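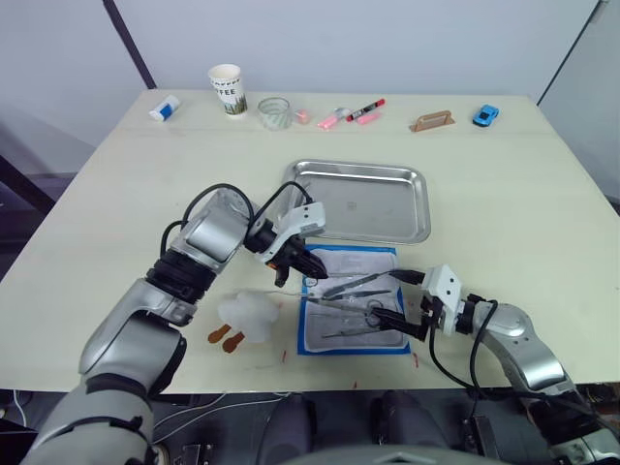 Project report: Visit to the Nindo open day
Saimi Kallio

Our class went to the Nindo open day in January as part of the automation course. Each student had to pick one demonstration and write it up. I picked the two-arm robot station, which was in the second room after the Prarnaritz stand.

The task at the station was sorting surgical instruments between a pad with a blue border and a stainless steel tray. Scissors, tweezers and forceps are hard for a robot because they are thin and shiny, and they look alike from above. The guide told us the team had recorded 475 practice runs before the open day and wanted to reach 1000 by summer.

I stood there for some 50 minutes and took notes. The main thing I wrote down was how the grippers hold the tools. Scissors are gripped by the ring handles, and long instruments are held level over the pad.
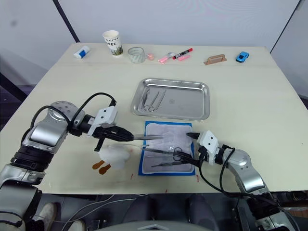

Figure 2. Both arms holding instruments over the pad, with other instruments in the tray.

I asked what happens when two tools lie on top of each other. The guide said this is still the most common problem – the gripper may pick up both, and a person has to step in. I also asked about cleaning, but that was outside the project.

For my own part of the course I want to try a smaller version with one arm and 6 objects. Our school has an Eltell arm that fits on a desk. I will start with the tweezers, and the first test plan is due after the break.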